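Folding small stuff, what's your method??

grandudon_gal
ok so 9 loads behind. kids' tees and hand towels are killing me, anything small just ends up in a wad. do you fold right away or dump it all on the table and go later

Fashola
Right away. Warm. Always. Leave it an hour and you're ironing.

clernelis
disagree, nobody has time for that. dump, sort by person, then fold. wrinkles on a 4 yr old dont matter
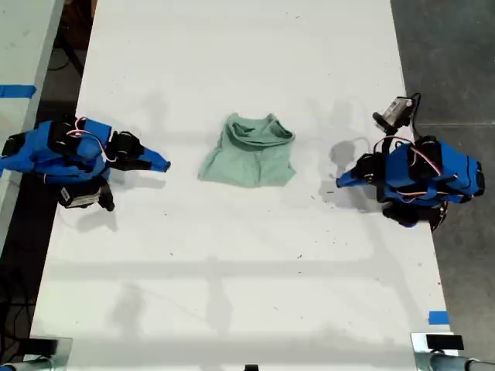
clernelis
Small things go faster on a hard flat surface, not the bed. Bed is too soft, everything slides and you end up chasing corners. I use a white tabletop, and a heap like that pale green one is where I always start: find the rolled edge up top, pull it out straight, smooth down the creases from there. Then thirds. Done

Fashola
thirds is wrong for tees. Half, sleeves in, half again. Thirds come apart in teh drawer

grandudon_gal
mine come apart either way lol. drawer is stuffed tho

Onyekachi Iyamu
Roll them. Did nearly 100 before a move in November, no complaints. Towels I still fold.

clernelis
rolling takes forever

Onyekachi Iyamu
Not if you quit lining up the hems. Flat, sleeves in, roll from the bottom, next one.

grandudon_gal
ok trying the roll tonite on the tees, towels in thirds. will report back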